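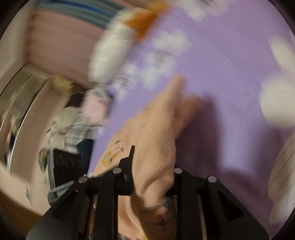

Sigrún Bech asked for it to be minuted that the follower count should come out of the October summary altogether, as it had been read by two departments as a measure of readership. Ásdís Frandsen replied that the count could move to an appendix. Agreed.

**Present:** Ásdís Frandsen (chair), Sigrún Bech, Satish Bangera, Villads Hafþórsson (minutes)
**Apologies:** Eyvindur Hedegaard

## 1. Previous minutes

Accepted with one correction. Under item 4, "reach" should read "impressions".

## 2. Audience survey, Collstead branch pages

Satish Bangera tabled the results. The survey closed on Sunday with 574 completed responses. Partial responses were excluded. The question on time of day was worded differently in the email version and the two sets of answers will be reported separately.

Villads Hafþórsson asked whether respondents who follow more than one branch page had been counted once. Satish confirmed that duplicates were removed by email address. Respondents who left the address field blank could not be checked, and the report will say so.

## 3. Posting schedule

The current schedule allows 17 posts a week across all pages. Ásdís proposed a reduction to 11, with replies to comments excluded from the total. Sigrún supported the reduction but wanted service notices exempt. Carried with that amendment.

- Schedule template to be revised in Clullo before the next meeting.
- Draft posts to be lodged by 3 pm the day before publication. 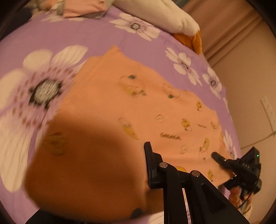

## 4. Link tagging

Campaign tags remain inconsistent. The Urninska pages use upper case and the others use lower case, so the reporting tool treats them as separate sources. Lower case adopted for all pages. Existing links will not be altered.

## 5. Archive of closed accounts

The Þórarinsdóttir export is held as a single compressed file and the comment threads have lost their order. Satish will request a second export in a different format. Deferred.

## 6. Actions

| Action | Who |
|---|---|
| Move follower count to appendix | Sigrún |
| Revise schedule template | Ásdís |
| Circulate tagging rule | Villads |
| Request second export | Satish |

Meeting closed 11:40 am.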